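In Praise of the Crumpled Towel

By Mohit Bhardwaj
31 March 2019

For years the demo everyone wanted to see was a robot arm picking up a block. Then it was a mug, then a drawer full of mixed parts, and each time the crowd at the back of the room clapped a little less. I get it. But if you asked me where the most exciting work in robot learning is happening right now, I'd send you to the people who are trying to teach a machine to deal with laundry.

I mean that with a straight face. I spent part of December at the Soltlow lab in Haworth, where Narendra Semwal and a small group have been working on a method they call Statach, and I came home more excited about my field than I've been since grad school.

The trouble with cloth is easy to state. A block has a position and a direction it's facing, and once you know those you know everything you need. A towel has a shape, and the shape can be almost anything. Half of it is hidden under the other half. Pull on one corner and the far side may move, or may not, depending on a fold you can't see. The usual answer has been to build a simulator, drop a million fake towels in it, and hope that what the robot learns there carries over to terry cloth. Sometimes it does. Mostly the real loops snag on each other, the real hem is stiffer than the middle, and the fake towel had neither.

What Semwal's group did was give up on the full picture of the towel. Statach doesn't try to work out where every bit of fabric is. It looks for places where a pinch is likely to tell it something -- a ridge, a hem, a corner sticking out of the pile -- and takes hold there. Then it looks again and asks whether the towel got simpler. If it did, good, keep going. If it didn't, let go and try another spot. The training data is real pinches on real cloth, 600 of them, which by the standards of our field is next to nothing.

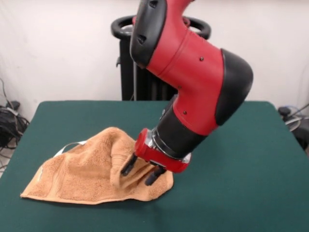 And a plain two-finger gripper is enough! I love this part. There has been a long push toward fancier hands for soft things, with more joints and more sensors in the fingertips, and some of that work is beautiful. But a great deal of what makes cloth hard has to do with choosing where to grab, and you can study that choice with hardware most labs already own. A grad student with one arm and a bag of old towels can join in. That matters to me more than any single score.

The scores, since you'll want them: starting from a dropped heap, the earlier version of the system got a towel flat in 25 percent of its tries. With Statach it was 47 percent. It needs up to 15 grasps to get there, and it is slow. You could make coffee while it works through a bad tangle (I did).

I've already heard the complaint that 47 percent is a failing grade. A reviewer of an early draft apparently said so in nearly those words. I think this is the wrong way to read it. Look at how the misses happen. In the older runs the arm would grab the same useless fold over and over, dragging the whole heap across the table. In the Statach runs I watched, the misses were mostly towels that had come nearly open, with one corner still tucked under when the tries ran out. Those are much better mistakes. You can see what to fix.

I do have worries. All the towels in the study were close to the same size, and I'd like to see a fitted sheet, or a sweater, or anything with sleeves. The check for "did it get simpler" leans on the cloth standing out well from the table, and I wonder what happens with a green towel on a green surface. Semwal told me they wonder too, and that it's next on the list. Fesora, the company that helped pay for the work, would naturally like to hear about T-shirts.

What I'd ask of the rest of us is modest. When you write up cloth results, publish the failures with the same care as the wins -- the group put every run online, the ugly ones included, and I've learned more from an afternoon with those than from most papers I read last year. And please, start from a real mess. Too many studies begin with a towel that someone has laid down politely, with one fold in it. Drop it from shoulder height and go from there.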